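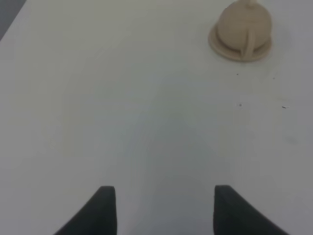
Kavitha Achari built the arm over two winters in a shed at the back of her property, and moved it to the Kultbridge shared workshop when the shed roof started leaking onto the power supply. It has six joints, a parallel gripper and a camera at the wrist. Almost all of the work she has done since the move has been on the last of these.

"The arm was finished before the gripper was any good," she says. "You can buy servos, you can buy bearings. The fingers I've had to redo more often than anything else on the machine."

The current fingers are dark grey, tapered on the outer side and close to vertical on the inner. Achari arrived at the taper by trial. Earlier versions were plain rectangular bars, which worked on blocks and failed on crockery. A bar of constant section strong enough not to flex at the tip was too bulky to get in beside a saucer. Thinning the outer side toward the tip left the stiffness at the root, where the bending load is, and gave back clearance at the table.

"It's a cantilever. Anybody who has put up a shelf bracket has made the same part."

She wrote the control software herself, in a mixture of C++ and Python, under the name Roltent. The name has no meaning. The motion side runs on a microcontroller board in the base and the vision side on a second-hand desktop under the bench. The two talk over a serial cable, and she regards the cable as the least reliable component in the system. It has been replaced with a shielded one and rerouted away from the motor leads. Dropped packets fell to a level the software can tolerate by holding the last commanded position.

The task at present is crockery. Achari chose a cup and saucer in the same beige on a white table, with the cup upside down on the saucer, and has stayed with it for several months. The other members have asked her why she doesn't move on to something else.

"An inverted cup is harder than it looks. Right way up you've got a rim. You can put one finger inside and one outside and close on the wall, and it's a few millimetres of ceramic, and it stays put. Turned over, the rim is down in the saucer and what you've got is a dome. If you close on a dome above its widest point, the fingers ride up and off. If you go below the widest point you're into the saucer."

That leaves the handle. A handle grasp needs the wrist rotated so that the fingers close across the loop, and the rotation has to be worked out from the wrist camera during the approach. Roltent fits an ellipse to the saucer to get position and then looks for the handle as a departure from the outline of the cup. With cup and saucer the same colour, the boundary between them is weak, and the fit sometimes treats the two as one object.

Tae-yang Myung, who looks after the workshop's electronics bench, suggested a coloured saucer. Achari declined.

"Tae-yang is right that it would work. I'd have a robot that picks up cups from blue saucers."

She has instead put her time into lighting. The first arrangement was a single LED lamp on a gooseneck, and it cast a hard shadow from the gripper that moved ahead of the fingers and was detected as an object. Two diffused panels replaced it. Shadows are still present on the tabletop but their edges are soft enough for the gradient threshold to reject them. Specks on the table gave a different kind of trouble. A minimum blob area took care of those, and she no longer wipes down before each run.

Calibration is done by hand. The camera sits close behind the fingers, so the fingertips are always in view, and Achari uses them as a fixed reference. If the tips appear anywhere other than where the software expects, the mount has shifted and the run is stopped. She says the check took an afternoon to write and has saved more time than any other part of the code. The drawback is focus. The lens is set for the table at approach height, and the tips come out soft.

"I tried stopping the lens down. Then I needed more light, then the panels were running warm, and I put it all back the way it was."

She logs each attempt with the joint angles, the motor currents and one picture from the wrist. The log stood at 2256 attempts in December. Of those, 1001 were made with the present fingers, and 356 of that group were handle grasps. She would not give a success rate for the handle grasps on the grounds that the criteria had changed partway through. Originally a lift counted if the cup left the saucer. Now it has to be held for a full count and set down again without the saucer moving.

"The old numbers are flattering. I keep them in a separate file."

The gripper is driven by one motor through a lead screw, left-hand thread on one side and right-hand on the other, so that both fingers travel equally and the centre line stays put. Force is inferred from motor current. Viorica Yordanov, a retired toolmaker who cut the screw on the workshop lathe, had warned that friction in the nuts would swamp the signal at low force, and it did. A change of nut material and a lighter grease improved matters. Achari intends to fit load cells behind the fingers, for which there is a pocket already in the design.

"Viorica told me to leave room for them at the start. I left room. I just didn't buy them."

Her other plan is a wrist with less backlash. The present one has 2 degrees at the final joint, and on a handle grasp the error shows up directly as misalignment between the fingers and the loop. The software compensates by always approaching the final angle from the same direction. She describes the method as adequate and would like to be rid of it.

Drawings for the fingers and the screw housing are in the binder beside the lathe, and members are welcome to copy them. The Roltent source will follow when the comments have been cleaned up. Asked when, Achari said the serial code would have to be rewritten first, and that she was waiting on a connector.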